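**Shop fittings: do tilted veg bins earn their floor space?**

Jan 23, 2025

Back in December I promised a look at the stepped timber produce stand that half our readers seem to be pricing up. Zitix quoted me $1,933 for theirs, delivery extra, and the brochure says a tilted display "sells itself". I have heard that about a lot of fittings over the years, most of which ended up holding spare receipt rolls.

So I went and had a proper look at one set up with stock, and I'll admit the colour does a fair bit of work. Reds at the far end, greens in the middle, pale cabbages nearest you. Whoever laid it out knew to keep the cucumbers and the bitter melons side by side, dark against light, so a shopper in a hurry doesn't grab the wrong one.
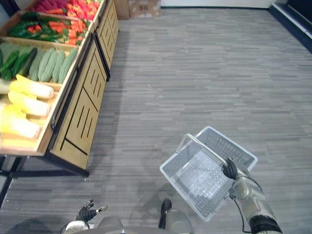 *Cabbages up front, bitter melons and cucumbers next along.*

What I'm less sold on is the chilli bin. Long green chillies were in with carrots and something red, and I can't see why you'd do that on purpose. If the argument for separate bins is that people can find things, then one mixed bin undoes it. Tane Rutherford, who fitted out the Dondik grocery, reckons customers like a bit of a rummage. Maybe his do. Mine ask me where the carrots are.

The slots cut into the front cabinet look smart, and I expect they'll also collect every bit of onion skin in the building. Ask your supplier how the panels come off before you sign anything. Vutow couldn't tell me. Hao could, but their unit is $517 dearer and I'm not convinced the hinge is worth that.

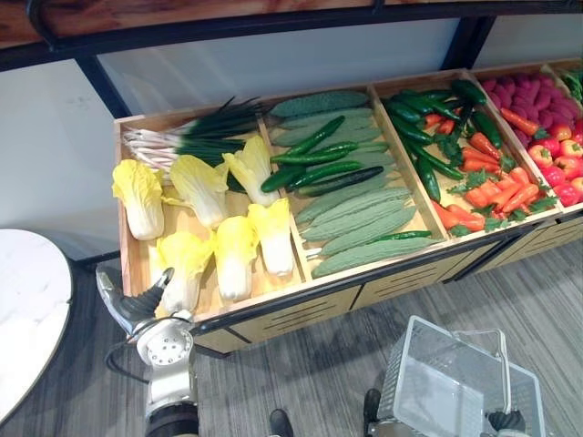

Partitions are where I'd spend the money, if I had to spend it. Loose stock creeps, and a divider only helps if it's tall enough for what you pile against it. The green onions laid along the back of the cabbage compartment had their stalks over into the next one, and the vegetables there were artificial, so nobody can blame a delivery. Cucumbers were sitting on top of the bitter melons, too, which is fine for a display and a nuisance for anyone who wants a melon.

My own stand is 23 years old, flat as a table, and I tidy it 2 times a day. I'm not replacing it yet – though I have moved the cabbages to the front. If you've bought one of the tilted ones and kept sales figures from before and after, send them in and I'll print them, whichever way they go.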